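Storage and handling of boards at the Brelstead workroom

7th May

Since February the Brelstead workroom has been reviewing the way in which flat items are stored, moved and recorded. I have kept this blog as a personal record of the work, and the present entry concerns racks, trays and the paper sheet that accompanies them.

The previous arrangement was a cardboard carton with dividers, inherited from the Uleck premises. It served adequately for small quantities. When the stock reached 93 boards, the dividers had begun to lean and it was common to draw out two boards together. Of the items checked in February, 19 bore light scratches along one edge. Most of these remained usable, but the result was not one I wished to see repeated.

Slotted racks have now replaced the carton. Each board stands on its edge in a slot of its own, and the adjoining slot is left free wherever space permits. The racks are wiped with a dry cloth before use. I had expected the narrow slots to slow the work considerably, and for the first few sessions they did. With practice the difference became small.

The tray is used for one board at a time. It should be set down before the board is taken from the rack, so that the board is never placed directly on the table. Sloped sides are preferred to upright ones, as they allow the edge to be reached without tilting the tray. We tried 3 patterns of tray before settling the matter, including a deep one from Cultano which was returned.

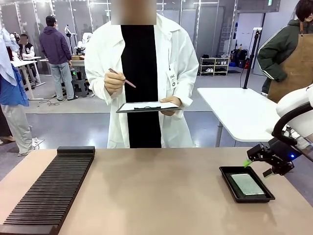
Records continue to be kept by hand. The sheet has 8 columns, the last of which is reserved for remarks, and it remains on the clipboard until the session is closed. A typed version was prepared under the Dimitriou project – a sound piece of work in its way – but entries were often left until the end of the day and some were forgotten. Paper has therefore been retained for the time being.

Two matters are outstanding. The slots require numbering in a form that will withstand cleaning, and a permanent place must be found for empty trays, which at present are stacked beneath the sink. Suggestions on the numbering may be left in the comments. Adhesive labels have already been tried and came away within the week.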